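Shop > Kitchen and Bath > Paper and Cloth > Reusable towels

4 min read

Hilleck Waffle Cloth, set of 2

We took our time before agreeing to stock this one. Every maker of reusable cloths promises you will never buy a paper towel again, and most of our customers who tried the last brand went right back to paper by December. So read this page before you order.

The Hilleck is a plain cotton cloth with a waffle weave, made for counters, hands and dishes. It comes two to a pack. The label says it replaces 2000 sheets of paper. We asked Hilleck how they got that number and were told it came from "typical household use," and we would not plan a budget around it.
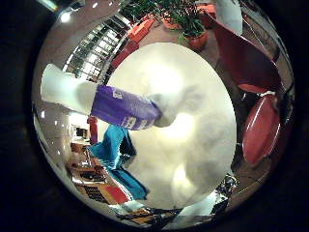

Paper still wins at a few jobs, and we sell plenty of it. Bacon grease, cat accidents and anything with raw chicken in it are better wiped up and thrown out. A wrapped product always looks like a better deal than it is, too. Purple packaging with tiny white lettering tells you very little from across a room, so turn the pack over and look for the size of the thing inside. With rolls, check the sheet count. With cloths, check the weight and the shrinkage.

The Hilleck weighs 164 grams dry. That is heavy for a kitchen cloth, and it takes most of a day to dry on a hook in a damp house. Ours shrank in the first hot wash – enough that it no longer lined up with the one we had left in the pack. Hilleck calls this "settling."

Color is the other complaint. Dark cloths hide coffee and hold on to bleach spots, and a teal towel folded on a white table will look good right up to the day someone cleans the sink with it.

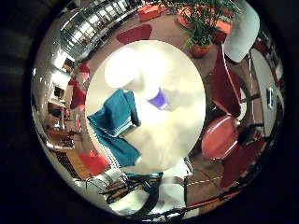
How it compares

The Pomare cloth is thinner, dries faster and wears out sooner. If you only dry glasses, get that one and save some money. The Zalska bar towel is the toughest cloth we carry and feels like it. We don't recommend it for faces or for babies.

Washing

Wash warm with other towels. Skip fabric softener, which leaves a coating and makes the cloth push water around the counter. The care tag says tumble dry low. We line dry.

Item number 2655. Ships from our Urthorpe warehouse. Unwashed cloths can be returned; washed ones can't, and yes, we can tell.

We use cookies to remember your cart. By staying on this page you accept them. Accept / Settings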